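Akbari Hall Playroom Group
Minutes of the meeting held 5/18/24

Chair: Setareh Pakzad
The minutes of the February meeting were read and accepted with one correction. The puzzle shelf was moved to the north wall, not the east wall.

1. Money
The balance stands at $600 after the rent was paid. The Caselum invoice for the floor mats is still open. It carries the number 1664 and should be quoted on the check. Setareh will send it before the end of the month. A parent asked if the drop-in price could stay the same through the summer. Agreed, with another look in the fall.

2. Play food and the shop corner
The shop corner is the most used part of the room and also the hardest to put away. Pieces from it have been turning up in the block bins and the dress-up trunk. It was agreed that the shop corner will have its own trays and that nothing from it goes into the large bins at closing.

There was a long talk about what should be sorted by kind. Some members wanted meat, fruit, bread and packets kept apart. Others said the children mix them within minutes and that one tray for everything is enough. The group settled on trays without sorting, to be tried until the next meeting. Shallow trays are preferred over deep ones so that children can see what is in them.
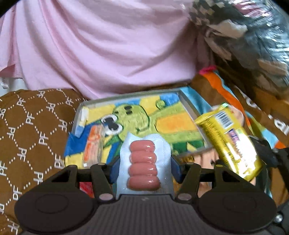

Shop corner: the sausage links, with a metal tray and a child's drawing of a green creature.

Drawings left in the trays were raised as a separate matter. Several have been creased or lost at closing time. Drawings with a name on them go in the folder by the door. Drawings without a name go on the wall for two weeks and may then be recycled. Families will be told by a note at the sign-in desk.

The paper and card used for wrapping in the shop game can stay with the food. Torn pieces should be thrown out. Real food packaging may be donated if it is clean and has no sharp edges. No glass and no cans.

3. Cleaning
Hard toys are to be washed in warm soapy water once a month. Soft toys go home with whoever is on the list and come back by the next session. The list has gaps for the summer. Three families signed up at the meeting. The Flornov wipes are nearly gone and a new box will be bought. A cheaper kind was suggested but had left streaks on the tables when it was tried, so the group will stay with the same one.

4. Books
The Primer set is missing two volumes. Setareh asked everyone to look at home before replacements are ordered. Board books with loose pages are to be put on the top shelf for mending and not back in the basket.

5. Room hours
The hall has offered an extra 20 minutes at the end of each session at no charge. Accepted. Tidying will begin when it did before, and the added time is for sweeping and stacking chairs.

6. Other business
The gate latch sticks again. Setareh will report it to the hall office.
A request for a second sand table was put off until the mats are paid for.

Actions
Setareh: Caselum check, gate latch, note for families about drawings.
All: look for the missing Primer books.

The date of the next meeting will be posted on the door.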